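The Office Snack Table, Reconsidered

214 shares | 7 comments

Every office has one. Ours used to be a windowsill with a bag of pretzels going soft on it. Then we moved down the hall at Retska and somebody wheeled in a steel table, the kind you'd see in a restaurant kitchen, and in January the snacks just sort of migrated.

Chips first. Always chips. But the bags were a mess – clipped, unclipped, crumbs in the seams – and so the canister took over. Stands up. Closes. Doesn't sound like a fire drill when you open it during a call.

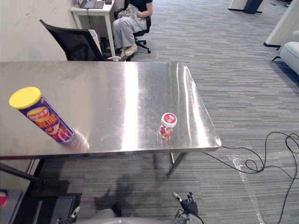 So why steel, for a snack table? It wipes down in one pass and it doesn't hold on to grease. Wood does, a bit, and the laminate top we tried at the Hviid office had a gray ring on it inside of 2 weeks.

Downsides. Every fingerprint shows. Glare, if you sit under the wrong light. And it's loud, put a jar down too hard and the whole row looks up.

I asked for other people's setups and got 14 replies, mostly complaints. Putum keeps everything in one locked drawer (grim). Sulden has a cart that goes desk to desk at three o'clock, which sounds great until you hear it's the same rice crackers every time. One reader wrote that her floor of the building spends 3,000 a year on snacks and she has never seen any of it.

A few things I'd pass on. Keep the spares off the table. One can out, the others waiting nearby, or people open all of them at once and you've got four flavors going stale together. Lay them flat if the shelf is shallow. Purple, pink, yellow, whatever, the colors do the labeling for you.
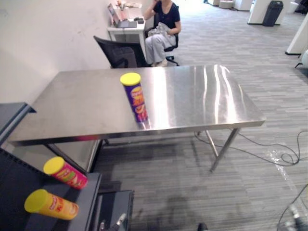
One purple can out on the table, two more on their sides on the shelf.

Chairs matter too. Ours are close enough that you can eat sitting down, wich people do, and far enough that the crumbs mostly stay over there. Carpet tile is not your friend. We vacuum more than we used to.

Now the brand question, because it always comes up. I tried to introduce a baked lentil thing. It sat for around 7 days, lid on, and then I took it home. People want the chip they had as kids. Salt, crunch, a lid that goes back on. Buy the one they finish and move along.

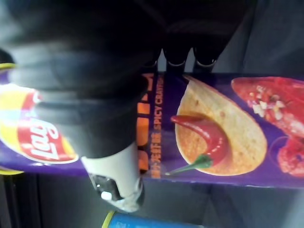 Purple pack, Lay's logo at one end.

Next up for us is dip, and I have no idea where it goes. Not on teh steel, probably. The fridge is two floors down.

7 comments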